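Course walk checklist, Pokedport trail race
March
By Jasmina Krasniqi

Morning all! I walked the whole course on Monday with Zlatko Tomić, clipboard in hand and two flasks of tea between us, and I promised I'd put my notes up so the marshals can see what's done and what still needs a pair of hands. I've gone in the order of the race, more or less, with the status first and my waffle after it.

1. Start field and parking
Status: OK, one job left
The gate opens fully now and the hinge has been greased. The ground by the hedge is soft, so cars go on the top half only, please, even if it looks fine on the day. It looked fine last year and we were pushing a van out until teatime! Tape is needed along the bottom half. Zlatko has the tape.

2. Start line and first bend
Status: OK
We've moved the start back towards the barn, which gives everyone a longer run before the path narrows. With 400 entries we need it. I stood at the bend and tried to picture the lot of them coming at me and I'm much happier than I was. The old fence post that used to stick out has gone and the hole has been filled and stamped down.

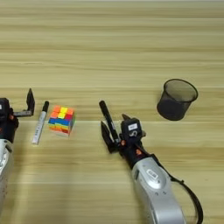 Do runners need trail shoes for this one?
We recommend them strongly but we won't check your feet at the start – road shoes will get you round if it stays dry, and they'll be miserable on the Kiani steps if it doesn't.

3. Kiani steps
Status: NOT YET
My least favourite bit of the day. Three of the boards near the top are slimy and one rocks when you put your weight on the left side. Krum Vasić is coming up with wire mesh and a bag of staples, and he'll look at the loose one while he's there. If it can't be made firm we'll use the grass bank next to it, which adds a few yards and a lot of grumbling. I'd sooner have the grumbling. Handrail is solid all the way down, I hung off it to make sure.

4. Stream crossing
Status: OK on the day we looked
Water was below the second stone. The rule is the same as before: if the second stone is covered at 7 a.m., we go round by the footbridge and the marshal there rings me straight away. Both routes are on the marshals' map this time. Last year only one was, and poor Teodora Begović spent half the morning pointing people the right way in a bin bag with armholes!

Rope is in place but I want the knots looked at again by somebody who knows knots. I don't.

5. Simard woods
Status: OK, with comments
Lovely in there at the moment. Roots have been sprayed white from the stile to the fallen beech, and there's one low branch that I've tied orange ribbon to because it's right at Zlatko's forehead height (ask him how we found out). It wants sawing off properly. We had the landowner's say-so for that by email, so whoever has a bow saw, shout.

Phone signal is patchy from the beech to the top gate. I had nothing at all by the badger sign, so that marshal gets a radio and a spare battery. 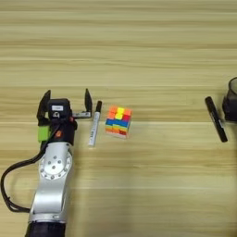 The other radio goes to the marshal at the top gate, who can see down the track both ways and has decent signal as well. Please do a test call before the first runner leaves, and say your number clearly, and if you don't hear anything back walk uphill a bit and try again. Don't just assume it's working.

6. Lane crossing by the farm
Status: OK once signs are out
Two marshals here, hi-vis on, one each side. You can't stop traffic, you hold the runners. The "Caution runners" signs go out 30 metres up the lane in both directions, and the farmer knows to expect us and is moving his trailer. The verge has been cut so you can see the corner now, what a difference.

7. Water station
Status: OK
Tables go on the flat bit, well back from the path, with bins on the far side where people really drop their cups. Dragica Yordanov is running it again and has asked for jelly babies, so jelly babies there will be.

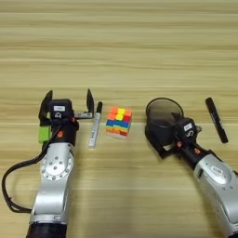

8. Finish funnel and first aid
Status: NEARLY
The funnel is wide enough and the ground is good. I'd like the first aid tent moved closer to the track so the ambulance can get right up to it without crossing the runners. I drove it in my own car and there's room to turn if nobody parks by the water trough. Cones there, please, and lots of them. First aid cover is booked from before the start until the last runner is in, and the sweepers carry foil blankets and a basic kit.

Still to do
Tape on the start field (Zlatko)
Mesh and loose board on the Kiani steps (Krum)
Knots on the stream rope (anyone who sails?)
Low branch in Simard woods (bow saw wanted)
Cones for the water trough (me)

I'll walk the steps and the stream again the evening before and tick off whatever's been done. If you spot something I've missed, leave a comment or grab me at club night.

Recent posts
Stivano relay: teams and running order
Club night moves to the top car park
Lost property from the winter series
Marshals wanted for Pokedport
Dragica's first half marathon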